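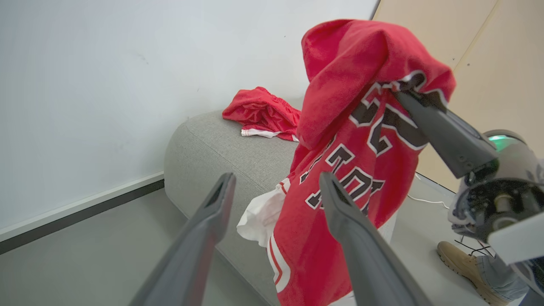
The Red Jersey
2 min read

Nomvula had promised to wash the uniform by four. At ten to four she was still negotiating with it.

"It's polyester," said Lesego from the hallway. "You can't reason with polyester."

She had paid 158 for the set, jersey and shorts, in the spring her brother joined the Dirnholm over-forties. He played one game, scored in the wrong direction, and gave up the sport for soup.

Now Dirnholm wanted the red back. They had a new man, taller, with knees.

She folded the jersey in thirds. It slid off the ottoman. She folded it in half and it opened like a complaint.

"Roll it," said Lesego.

"Champions don't roll."

"He lost by 43."

Nomvula rolled it.

43 shares · 200 comments
© Wirach Stories | Contact | Back to top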